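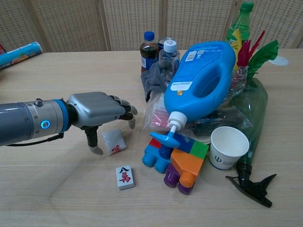 Page last changed: 18/07/2018, 16:40, by Malachy Breathnach

Mixed lots, long table, Geraghty room

Continued from the page on the kitchen drawers. Box 2 went onto the table this morning. Bernadette Ní Mhurchú had marked it "kitchen / play / unknown" and this is correct, although I would put the unknown first. I let the pile stay as it fell before I began to separate it, because last time I sorted directly from the box and afterwards I could not say which small parts had been lying with which big ones.

The bottle

The big blue detergent bottle was lying across the blocks. It has a handle in the moulding and a white screw cap with a pump spout, and I do not think that this pump was sold with this bottle. The thread takes it, but the dip tube is too short and stops a hand's width above the bottom, so the last part of the liquid can never come up. I poured out what was inside and measured it: 200 ml. It smells like normal laundry liquid. I have put it in a jar with a lid, with "not known, do not use for toys" written on tape, and the jar is on the high shelf above the sink.

The light blue T-shaped piece at the nozzle I first took for a part of the pump. When I lifted the bottle the piece came away with no resistance at all. It does not clip, it has no hole through it, and I could not make it fit on any side. Fionnuala Buckley looked at it at lunch and thinks it belongs to a toy, maybe the top of a crane or of a signpost. I have no better idea. It is in the tray for parts without a home, and I would ask that it stays there until Box 3 is opened.

The barcode label I did not remove yet. It is a plain white one with small print, near the upper end of the bottle, and I copied the print into the paper list before it gets damaged. Oisín Hayes asked why we keep the bottle. My answer was that we need one with a good handle for the rinsing water, and the one we have now is leaking at the seam. If somebody has a longer dip tube, please leave it in my drawer. Otherwise I will use it with a simple cap and without pump.

Blocks

These are the chunky kind for small children, with big round studs. In the group under the bottle I had light blue, dark blue, red, green, orange and purple. The small red one was sitting on the light blue one and I tried if they really hold together or if it was only luck. They hold, but the grip is weak. The orange one, with the cylinder stud, holds better on the purple than on the green. I think that we have blocks from two makers here and that they are nearly the same size. With a calliper the difference is easy to find, with the fingers it is not, and a child will notice it only when the tower falls down.

My suggestion for the rule is this: if a block holds its own weight and one more block when it is turned upside down, it goes to the play shelf. If it does not, it goes to the bag for the sand table, where the grip does not matter. Mairéad Kavanagh was not happy with the sand table bag in June because it had become the place for everything that we did not want to decide. She is right about this. So: blocks only in that bag, and somebody looks through it when it is full.

Washing. I followed the card that hangs at the sink, Brernidine in warm water. The card says "hand warm", and my hand and the hand of Oisín are not the same, so I used the thermometer and wrote down 34 degrees. 20 minutes in the bowl, then the soft brush for the inside of the studs, then rinse two times. The studs take most of the time. Old biscuit, I believe, or something that was biscuit. The purple one needed the brush again. The colours did not change, also the red did not give anything to the water, which I was a little afraid of.

They are now on the rack with the openings down. Please do not stack them before tomorrow. Water stays inside the cylinder stud of the orange one and comes out on the shelf later - this is how we got the mark on the shelf paper.

The tile

One mahjong tile, the eight of characters, with the black 八 and the red 萬 under it. I was pleased to see it, because the set in the green case is not complete and we had a long discussion about it. I went directly to get the case. Unfortunately the set is missing an east wind and one of the bamboos, and it has all its eights of characters already. Also our tiles are a little thinner, so this one would be recognised from its back by any player who pays attention. So it is from another set, which we do not have, or do not have yet.

I asked Bernadette if there was a mahjong case in the same delivery. She does not remember one, but she said that the boxes from that house were packed by more than one person and the games may have gone to the other address. She will telephone. Until then the tile is in a small envelope with the box number on it, and I wrote on the envelope what it is in words, for those who do not read the character. Please do not put it "for the moment" in the green case. I know that it looks as if it belongs there. After one month we would be counting a set that has one too many and is still missing two.

The packet

Small, white, you can partly see through it, with red printing. It was lying flat on the table a little in front of the pile. I held it to the window and could not decide between drying granules and some kind of seasoning, and I did not want to open it at a table where toys are going to be cleaned. The printing is too small for my eyes and I had the wrong glasses today. Fionnuala will read it with the magnifier. If it is drying granules it goes in the metal box with the others. If it is food it goes in the bin, whatever date is on it. Please let us not have again the conversation about the soy sauce.

Table and storage

After the wash I wiped the top and put Sanotwood on the place near the window end where it had become rough. Very thin, with the cotton cloth, and I took off the rest after a short time. Last time I left too much on it and the paper lists were sticking for days. It should not be used before the evening. For the small things please use the felt mat, also if it is only for five minutes.

The Cletitz trays arrived, but not the dividers. Without dividers they are only trays, and I can't separate the blocks by how well they grip. I have used folded card for now. It is ugly and it works. Oisín has the order number and will write to the shop again. He wrote already last week and received an answer about a different order.

To do

Fionnuala: packet, magnifier, result on this page.
Bernadette: telephone about the games.
Oisín: dividers. Also the thermometer back in its case when you have used it, I found it in the cup with the pencils.
Me: dip tube, or decide for the simple cap. Label off the bottle when the list has been checked by a second person. Grip test for the blocks when they are dry, and write the results in the table at the back of the paper book.
Mairéad: could you please say if the sand table bag rule is acceptable like this, or change it.

Added later, same day. Fionnuala has read the packet. It is drying granules, "do not eat" in three languages, and it is in the metal box. She also tried the T-piece on the wooden crane from the spring delivery and it does not fit there. The hole on the crane is square.

Box 3 I will not open before the rack is empty.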